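## 4. Where small parts get lost in shared board games

Of everything we looked at in the Garell lending collection, the game boxes surprised us most. We had expected the losses to follow age: older boxes, more missing pieces. They don't! What matters far more is how the parts sit in the box between loans, and how people lay them out once the lid is off.

The collection is split between two branches, Aswood and Prorkside, which buy the same titles and lend them on the same terms. Over the study period the two branches recorded 2,902 loans of boxed games. Each box was checked on return against the printed parts list inside the lid, and any shortage was entered with the type of part (pawn, tile, card, die, peg or other). A part found later in another box was moved from "lost" to "strayed." We think this distinction is worth keeping, and we'd love to see other lending collections adopt it, because strayed parts behave quite differently from lost ones.

### 4.1 Box inserts

Aswood keeps the publisher's insert wherever it survives. Prorkside throws most inserts away and uses cloth drawstring bags, one for each kind of part. Staff at both branches told us, with real conviction, that their own way was better. The bags came out ahead for pawns and dice, and the inserts came out ahead for flat tiles. Pegs did badly in both. A peg will slip under a molded tray and stay there for months — we recovered several this way from boxes already marked incomplete.

Cards hardly went missing at all. They bend, they pick up jam, and one deck came back in the wrong tuck box, but the full count was nearly always there.

### 4.2 Lid notes

In January the Aswood branch began taping a short note inside the lid of its most borrowed titles. We tried 3 wordings, all of them brief, and the version that simply named the smallest part in the box ("Please look for the blue pegs") was the one borrowers remembered when we asked them at the desk. Several repeated it to us word for word, which was a delight. The general wording, "Please check all pieces," was remembered by very few.

### 4.3 Play surfaces

Borrowers who filled in our card at the return desk were also asked where they had played. Floors and beds were common answers, and so were kitchen tables with the meal still on them. We had not planned to say much about surfaces, but the comments were so detailed and so good that we went back and coded them all.

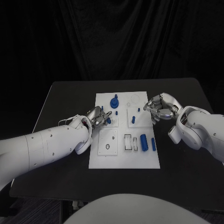 **Figure 5.** A white base board on a dark gray tabletop, with small parts.

Small parts strayed less often from games that were set up on one clearly bounded area, and borrowers had found many ways of making one. Some used a baking tray, others a folded towel or the upturned lid of the box. The Mokgethi scoring sheet, which we used for coding the comments, treats all of these as a "base." Color contrast came up again and again in the same comments. A pale base on a dark table, as in Figure 5, gives the player an edge to look for, and a small blue part stands out well against white. Patterned tablecloths drew the most complaints by far, particularly from people playing in the evening.

We did not test lighting separately, and we would like to. Nor can we say whether borrowers who bother with a base are simply tidier to begin with. A lending trial in which half the boxes go out with a plain white board would help to settle it, and both branches have said they are willing to run one.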